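**To:** Haris Warraich, Cilten Fund
**From:** Zawadi Nyamweya, Maltetti Computer Reuse
**Re:** Second progress report, desktop repair grant

Hi Haris,

It has been a good stretch, and I'm happy to be writing this one! When we sent you the first report we were still unpacking shelving and arguing over where the benches should go. Now there are finished computers going out the door nearly every week, and the schools that took the first ones are asking when they can have more.

## Where we stand

| | So far |
|---|---|
| Desktops taken in | 3,471 |
| Desktops repaired and delivered | 1,617 |
| Delivery target for the grant | 2,000 |
| Schools and libraries served | 11 |

The gap between the first two rows is partly machines waiting their turn and partly machines we have decided to strip for parts. Mutua keeps the two groups on separate shelving and logs both in Tavosex, so you can ask for the split at any time and get it the same day.

We expect to reach the delivery target inside the grant period. The last batch is going to take longer per machine than the first one did, as the easy repairs went first (a dead drive, a missing cable, a stick of memory that needed reseating). What's left has more board trouble in it.

## Work at the bench

Most of the new effort this period went into the processor and socket check. In the first report I said that too many towers were coming back with random shutdowns after a few weeks in a classroom. Vitalii Palamarchuk went through the returns and found the same thing over and over: old thermal paste, dried hard, under a cooler that had never been lifted. We had been testing these machines with the cooler in place and passing them.

So the cooler now comes off every tower before it is passed. The old paste is cleaned away, the processor and its socket are looked over, and fresh paste goes on when the cooler is refitted. It adds time to each machine, and I was nervous about that, but the returns have dropped so sharply that the bench is getting more done overall. I'm really proud of this change and of how quickly everyone picked it up.

The Dell towers are still the favorites. The blue clips and drive rails make it easy to see what is meant to move, and a new trainee can learn the inside of one in a morning.

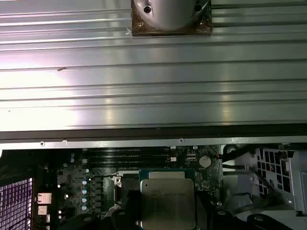
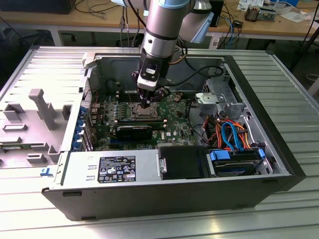
*Page last changed: January 28, 2019*

With the tower on its side you can get at nearly everything from above – socket, memory slots, drives, cables – and we now do the whole inspection in that position. The order we settled on is:

1. Case open, tower laid flat, dust blown out.
2. Rating label on the power supply read and typed into the log.
3. Cooler off, old paste cleaned from the processor.
4. Processor and socket checked, including the retention bracket and lever.
5. Coin-cell battery tested and swapped if it reads low.
6. Capacitors looked at for bulging or leaks.
7. Memory reseated, drive tested, cables checked at both ends.
8. Cooler refitted with new paste, then an overnight run.

Step 5 has turned out to be a cheap win. A weak battery means a computer that forgets the date and stops at a warning screen when it is switched on, and teachers were reporting those as broken. We buy the batteries by the tray now.

## Training

The Shemweta group finished its course, and every trainee who started stayed to the end. Wycliffe Mutiso taught most of the sessions. He has rewritten the handouts with much less reading at the start and a lot more taking apart, and you can hear the difference when you walk in: people are talking, asking each other for the small screwdriver, holding a drive rail up to the light to work out which way round it goes.

Two of the trainees have asked to stay on for the spring and help teach the next group. We would love to say yes to both. There's a small amount left in the travel line that could pay their bus fares, if you are willing to let us move it. Could you tell me whether that needs a formal change request or whether an email will do?

## Things that went less well

The order for replacement drives came late, and a batch of otherwise finished towers sat waiting for it. We have found a second supplier with slightly higher prices and will split the orders between the two.

Cable sorting is also behind. We have SATA cables in several lengths and they all end up in one tub, which means somebody digs through the tub every time. Mutua wants wall hooks. I'd like to see him get them, and the cost will come out of our own funds.

The log needs a better field for socket faults. At present they go under "other," along with cracked side panels and missing feet, so I can't give you a proper number for them in this report.

## Coming up

- Next course begins in February, again in Shemweta.
- Delivery to the two libraries that moved their dates over the holidays.
- A short guide to the cooler and paste step, with drawings, which schools can keep beside their own machines.
- A visit from you, I hope! Mornings are best if you want to see the towers being opened, and afternoons if you'd like to sit in on the teaching.

The spending sheet is attached separately. Everything is within its line except shipping, and the note on the second tab explains why.

Warm regards,
Zawadi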